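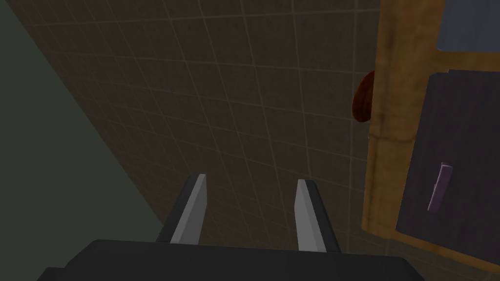 공개 시연일 안전 점검표 및 의견
대상: Ikumen 주방 보조 로봇 시연실, 관람 구역, 시뮬레이션 체험석
시기: 1월, 오전 점검 (개장 전)
점검자: Deladus 시설안전 담당
입회: Jabari Gachanja (시연 진행)
판정 기준: 적합 / 조건부 / 부적합 / 해당 없음

작성 요령
판정만 적고 의견란을 비워 두는 분들이 계셔서 다시 적습니다. 의견란은 장식이 아닙니다. "양호"라고만 쓴 의견은 빈칸으로 간주합니다. "대체로 양호"는 빈칸보다 나쁜 것으로 간주합니다.

1. 출입 및 관람 동선

1-1. 출입문이 바깥쪽으로 끝까지 열리는가
판정: 조건부
의견: 열립니다. 환영 배너 받침대를 치우면 열립니다. 받침대는 점검 중에 옆으로 옮겼는데, 화장실에 다녀오니 제자리에 돌아와 있었습니다. 바닥에 테이프로 위치를 표시했으니 테이프 안쪽에 두시기 바랍니다.

1-2. 비상구 표시등 점등 여부
판정: 적합
의견: 두 곳 모두 점등. 다만 뒤쪽 표시등 바로 밑에 "이쪽은 출구가 아닙니다"라는 안내문이 붙어 있었습니다. 평소 손님이 사무실로 들어오는 걸 막으려던 것이라고 합니다. 떼었습니다.

1-3. 회차당 관람 인원 제한
판정: 적합
의견: 회차당 18명. 예약 명단과 대조했습니다. 보호자를 인원에 넣느냐는 질문이 있었는데, 보호자도 사람이므로 넣습니다.

1-4. 바닥 케이블 정리
판정: 조건부
의견: 관람석 앞줄 케이블은 덮개 처리 완료. 체험석 쪽 멀티탭은 덮개가 모자라서 방석으로 덮어 놓았습니다. 방석은 케이블 덮개가 아닙니다. 덮개 2개를 창고에서 가져오기로 했습니다.

2. 시연 로봇 (실물, 호출명 Nina)

2-1. 비상정지 버튼 작동
판정: 적합
의견: 진행자석과 관람석 쪽 버튼을 각각 눌러 정지를 확인했고, 복귀 절차도 진행자가 직접 해 보았습니다. 관람석 쪽 버튼은 어린이 손이 닿는 높이입니다. 눌릴 것입니다. 눌려도 위험할 것은 없으니 높이는 그대로 두고, 진행자는 복귀 절차를 종이 없이 할 수 있게 연습해 두십시오.

2-2. 안전 울타리와 관람객 간 거리
판정: 적합
의견: 팔을 최대로 뻗은 위치에서 울타리까지 500 mm 이상 확보. 울타리에 외투를 걸지 말라는 안내가 필요합니다. 점검하는 동안 걸려 있던 외투는 제 것이었습니다. 옮겼습니다.

2-3. 시연 속도 제한 설정
판정: 적합
의견: 관람 모드로 고정되어 있고 암호가 걸려 있습니다. 암호를 적은 쪽지가 모니터 아래에 붙어 있어서 그것도 떼었습니다. 오늘 뗀 것이 벌써 여러 장입니다.

2-4. 그리퍼 손가락 체결 상태
판정: 적합
의견: 양쪽 나사 조임 확인, 흔들림 없음. 손가락 사이에 사람 손가락을 넣어 보는 시범은 하지 않습니다. 지난번 리허설 대본에 "관객의 신뢰를 얻는 순간"이라고 적혀 있던 그 대목입니다. 대본에서 삭제한 것을 확인했습니다.

2-5. 시연용 물건
판정: 부적합
의견: 유리컵이 남아 있습니다. 플라스틱 컵으로 바꾸십시오. "유리여야 긴장감이 있다"는 의견은 잘 들었습니다. 바꾸십시오.
조치: 개장 전 교체 완료. 재판정 적합.

3. 시뮬레이션 체험석 (프로그램명 Leone)

3-1. 의자 및 조작기 고정
판정: 적합
의견: 바퀴 달린 의자를 고정형으로 교체했습니다. 바퀴 의자일 때는 관람객이 조작기를 당기면 로봇 대신 본인이 움직였습니다.

3-2. 시작 화면 확인
판정: 적합
의견: 가상 주방이 정상적으로 뜹니다. 그리퍼는 아래쪽에서 타일 벽을 향해 서 있고 손가락 사이는 비어 있습니다. 오른쪽 나무 수납장의 보라색 손잡이도 잘 보입니다. 체험 과제는 그 문을 여는 것인데, 문이 어두운 색이라 손잡이가 없었으면 안내 직원이 하루 종일 "거기 말고 그 옆이요"를 외쳤을 것입니다.

3-3. 화면 밝기
판정: 조건부
의견: 가상 주방의 조명이 어둡습니다. 고르게 어둡기는 합니다. 뒷줄에서는 짙은 회색 그리퍼 몸체가 잘 구분되지 않으니 모니터 밝기를 올리고 체험석 위 형광등은 끄십시오. 단, 통로 쪽 형광등은 켜 둡니다. 지난 회차 준비 때 분위기를 위해 전부 껐다가 안내 직원이 계단 한 칸을 새로 발견한 바 있습니다.

3-4. 화면 속 물건에 대한 질문 대비
판정: 조건부
의견: 수납장 왼쪽 뒤로 반쯤 가려진 적갈색의 둥근 것이 무엇인지 시연팀에 물었습니다. 답이 서로 달랐습니다. 안전상 문제는 없으나 어린이 관람객은 반드시 물어봅니다. 개장 전에 답을 하나로 정해 주십시오. "오브젝트"는 답으로 인정하지 않습니다.

3-5. 체험 시간 및 어지럼 안내
판정: 적합
의견: 1인당 3분. 안내판 부착 완료. 기울어진 시점이 불편한 분은 도중에 그만두어도 된다고 말로도 안내합니다. 끝까지 해야 기념품을 준다는 규칙은 폐지했습니다. 기념품은 스티커이고, 재고는 충분합니다.

3-6. 조작기 소독
판정: 적합
의견: 회차 사이 닦음 담당을 지정했습니다. 물티슈를 조작기 위에 올려 두면 버튼이 눌려서 가상 그리퍼가 혼자 움직입니다. 물티슈는 옆 선반에 두십시오.

4. 인력 및 비상 대응

4-1. 진행자 교육 이수
판정: 적합
의견: Jabari Gachanja 및 보조 진행자 전원 이수. Gachanja 씨는 교육 자료의 오타까지 표시해 제출했습니다. 자료는 제가 만든 것입니다. 감사히 반영하겠습니다.

4-2. 구급함
판정: 조건부
의견: 위치 표시 정상, 내용물 중 밴드 부족. 빈자리에 커피 믹스가 들어 있었습니다. 밴드를 보충하고 커피 믹스는 탕비실로 돌려보냈습니다.

4-3. 소화기
판정: 적합
의견: 압력 정상, 앞에 쌓인 물건 없음. 이 항목에서 지적할 것이 없어 두 번 확인했습니다.

4-4. 대피 안내 방송 시험
판정: 적합
의견: 전 구역에서 들립니다. 방송 직전의 안내음이 Nina가 컵을 내려놓을 때 나는 효과음과 같습니다. 관람객이 대피 방송에 박수를 칠 가능성이 있으므로 효과음 쪽을 바꾸었습니다.

4-5. 길 잃은 어린이 대응
판정: 적합
의견: 접수대에서 보호하고 보호자에게 연락합니다. 로봇 이름으로 방송해 아이를 부르는 안은 채택하지 않았습니다.

5. 개장 전 잔여 조치

배너 받침대: 테이프 안쪽으로. 개장 직전에 다시 봅니다.
케이블 덮개: 창고에서 수령 후 설치, 방석은 의자로 복귀.
체험석 모니터 밝기: 조정 후 맨 뒷줄에 앉아서 확인.
적갈색 물건의 정체: 시연팀 합의 후 안내 직원에게 전달.
밴드: 보충 완료.

종합 판정: 조건부 적합. 위 조치를 마치면 개장 가능.

점검자 추가 의견
오전 9시 40분에 재점검했습니다. 케이블 덮개 설치 확인, 모니터 밝기 확인. 배너 받침대는 테이프 안쪽에 있었으나 테이프가 옮겨져 있었습니다. 원위치로 다시 붙였고, 문이 끝까지 열리는 것을 보고 서명합니다.

진행자 의견 (Jabari Gachanja)
테이프는 제가 옮기지 않았습니다. 적갈색 물건은 "벽 쪽에 있는 둥근 물건이며 이번 과제에서는 쓰지 않는다"로 안내하기로 했습니다. 더 캐묻는 관람객은 점검자께 보내겠습니다.

점검자 회신
접수. 보내지 마십시오.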